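4.2 Rules for recording in simulated rooms

The working rules of the Nuselora project were first written for real kitchens, and we had to adapt them before they could be used in simulation. Three rules caused most of the discussion. First, an episode must begin with an open gripper or a gripper that holds nothing, and this state must be written in the log. Second, the view from the wrist must show both the gripper and the furniture to be operated before any motion toward a handle is allowed. Third, a contact with the furniture at any place other than the handle must be marked as a fault, also when the task is later completed. Of the 3,558 episodes collected under the first version of the rules, 1,498 had no entry for the starting state and were removed from the set.
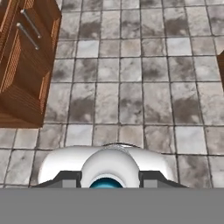

Figure 6. View from above the gripper in a simulated room with a marble tile floor. The cabinet with its two metal handle bars is at the upper left, and the gripper is not holding any object.

Ko objected that the third rule is too strict for simulation, where a light touch on a wooden face damages nothing, and asked that such contacts be kept as normal data. We did not follow this proposal. A policy trained on such episodes may later be moved to a real robot, and there the same touch can scratch a door or stop the arm. As a compromise, the faulty episodes are stored in a separate folder and can be requested. At present this folder holds 53 episodes, all from the Noltthorpe rooms.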